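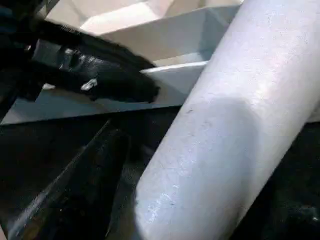
Setareh Sharifi wrote in after the April issue to ask why we still bother with hand guiding when every arm in the building can be run from a desk. Her view is that remote control gives cleaner recordings, keeps people out of the cell, and lets one person teach two stations in the same shift. She would drop hand guiding altogether.

We put her question to the teaching group at Jollside, where both methods have been in use on the pipe handling task since winter. The short answer is that they want to keep both for now.

With hand guiding, the person takes hold of the arm and walks it through the move. You feel the weight of the arm and you feel it when the fingers meet the pipe. New people pick this up quickly, and most are making usable recordings by the end of their first morning. The drawback is that your hands and shoulders get between the room cameras and the work. Of the last 196 recordings made by hand, 25 had to be thrown out for that reason alone.

With remote control, the operator sits at the Cumora station and moves a pair of handles while watching the wrist camera on a screen. Nothing blocks the view. What you lose is touch. Operators tend to stop short of the pipe, back off, and come in again, and the robot learns the hesitation along with everything else. Kazimír Štěpánek trims those pauses out before training. He would like people to redo the move instead, as a trimmed recording can leave a jump in the path that the arm then tries to copy.

The wrist view also takes practice. A finger close to the lens looks much bigger than it is, and a round surface gives you very little to judge distance by. Go slowly on the last stretch and watch the gap between the fingertip and the side of the pipe. If you can't see the gap, open up and come in from a different angle.

The group has settled on this for the next round:

First 13 recordings of any new task are made by hand, by the same person.
All later recordings are made by remote control, with operators changing every 25.
Any recording with more than one stop before contact is redone the same day.
Starting position of the pipe is changed after each recording, and the change is written in the log.

The Pakzad arms will follow the same plan once their handles have been recalibrated. Kornska has asked for a copy of the log sheet and will get one.

Remote sessions start at 7 in the morning, and the sign-up list is next to the Cumora station. If you have only done hand guiding so far, put your name down for a practice hour first. Practice recordings are kept in their own folder and are not used for training.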